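Skedden at the second attempt

21/12/2019

Lambros Stergiou had already recorded Skedden once before anyone heard it. The first version ran to 14 songs and was finished in May, with strings on half of it and a children's choir on the last track. He listened to it on a night bus, got off two stops early and rang his producer to say he wanted to start again.

"It sounded expensive," he says. "I didn't write those songs to sound expensive."

What came out instead is a record with 10 songs on it, made with a nylon-string guitar, a drum machine and an upright bass. It was mixed by Chiến Trịnh, who has worked with Stergiou since both were playing in the dance band Cukness. That group put out two singles and split up after a tour of student unions. Trịnh kept the van and Stergiou kept the name of one of their songs, Tsolakis, which has now been rewritten and opens the album.

It is a much slower song these days. The old version ran at 117 beats per minute and the new one at 90, and the extra room lets you hear the words, which are about his grandfather's café and the men who owed it money. The chorus is just a list of what they ordered.
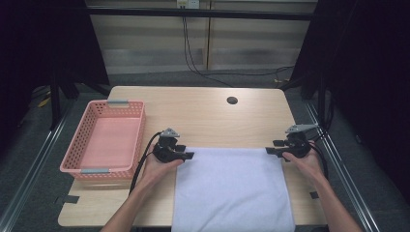 Most of the writing was done at home in the mornings, before his shift at a print shop. Stergiou doesn't keep a notebook. He sings into his phone while he gets on with ordinary jobs, and when he went through the recordings last winter there were 363 of them, many only a few seconds long. One of the better ones became Pale Table, a song about housework with hardly any plot: a white towel, a pink basket with nothing in it, two people on either side of an argument neither wants to finish. Trịnh wanted it left off. It is now the song that gets asked for at shows.

The label is Flirnelum, a small outfit that mostly releases folk and the odd spoken word record. They agreed to pay for the second set of sessions on condition that they took no longer than a fortnight. Trịnh says they were done in nine days, and that the last of those was spent on a hum in the bass amp.

Not all of it works. Low Water goes on for a verse too long and the drum machine gets tiring towards the end of side one. But the singing is the best he has done – close to the microphone, a little flat in places, and left that way.

The choir recordings still exist on a hard drive at Trịnh's flat. Stergiou has asked him to hang on to them. There are four dates planned for the spring, with the bass player and no one else.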